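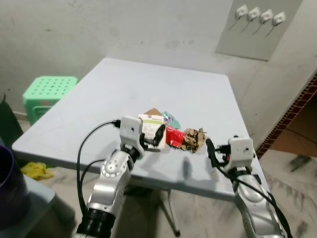

Two arms and a small carton at the Lesteck open day, February

Home | Posts | Workshop | Reading | About

Open day at Lesteck
Posted in February by Boris Šindelář

I went to the Lesteck open day because Radomír Ševčík had a spare place on the list and asked me twice. He used to work with me at Pesta, on the packing side, and he now does something with test schedules at Lesteck. I have followed robots in a casual way for years but had never stood next to one that was doing a household job. The ones I knew at Pesta were behind fencing and moved crates.

The place is harder to find than it should be. The map sends you to the front of the old Brannigan building, where the door is locked, and you have to walk back along the side and go in by the loading ramp. I got there a little after ten and missed the introduction. Radomír said I had missed a man reading his own slides, so I didn't mind much.

They had over 60 people signed up and took us through in small groups. The first stop was a talk about grippers. The second was the part I had come for, which was tidying. The robot has two arms and is meant to pick up the kind of trash people leave lying around: wrappers, cartons, scraps of paper, bags. They had set it up at a folding table for one part and by a sofa for another, with plastic stools standing in for whatever else you have in a room.

I had assumed the trash would be the easy part. A crate at Pesta weighs the same every time and has corners where you expect them. A crumpled wrapper has no corners at all, and the next one is a different shape. The engineer who talked to our group said soft and shiny things give them the most trouble. Foil reflects the light so the robot has a harder time judging where the surface is, and a thin bag folds away when the fingers push on it. A small carton is much kinder. It has flat sides and stays put if you press gently.
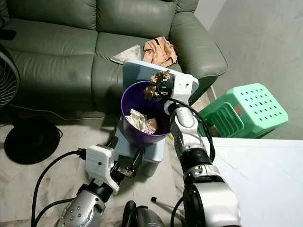

Somebody in our group asked what happens if it drops something on the way to the bin. The answer was that it has to look again and decide whether the thing is worth another try. They give it 80 seconds per item before they call it a miss. That sounded generous to me until I thought about how I would do with two stiff fingers on each hand and no feeling in them.

A woman near me asked about safety and got a longer answer than she wanted. The short version is that the arms are limited in how hard they can push, and there is always a person with a stop button. I asked whether the button got used. He said yes, mostly by new staff, mostly too early, and that they prefer it that way.

Lesteck runs the same tidying exercise 50 times before changing anything about it. Then they change one thing, such as where the bin stands, and run it again. Radomír keeps the sheet for this. He showed me a page of it on his laptop at lunch and it was as dull as you would think, columns of item names and pass or fail. He is very happy with it. I have known him a long time and he was the same about pallet labels.

Lunch was soup and bread rolls. The coffee ran out before one o'clock and I had to walk to the gas station for mine, so I was late for the afternoon session and stood at the back.
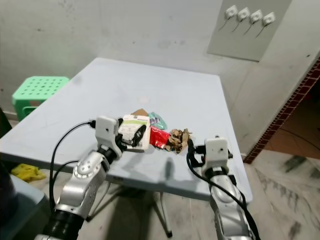

The afternoon was more about the software side, which they call Amus. I followed maybe half of it. What I did understand is that the program doesn't have a separate rule for each kind of object. It learns from a lot of attempts, and a person can step in and guide the arms when they need a good attempt to learn from. One of the younger staff said she had guided 100 pickups in a day once and that her shoulders hurt afterward. I believe her.

I stayed longer at the demonstration than most of my group. It is slow work to watch. There is a lot of lining up, and small corrections that a person would make without noticing. After a while I found myself leaning to the side as if that would help, the way people do at bowling. Radomír says everyone does it in their first week.

Would I want one at home? Not yet. I can clear my own table in less than a minute, and I don't have room for something that size between the sofa and the window. My mother is a different case. She has trouble bending down now, and a machine that could pick up a dropped tissue or carry a wrapper to the bin would be some use to her even if it took its time. I put that on the feedback form - there was a box for it at the bottom, with space for two lines.

They are planning another open day in the fall. If you go, use the ramp at the side and get your coffee early. Radomír says they want to have it working in a kitchen by then, with a sink and drawers. I would go back to see the drawers.

Get new posts by email. Enter your address to subscribe. You can unsubscribe at any time.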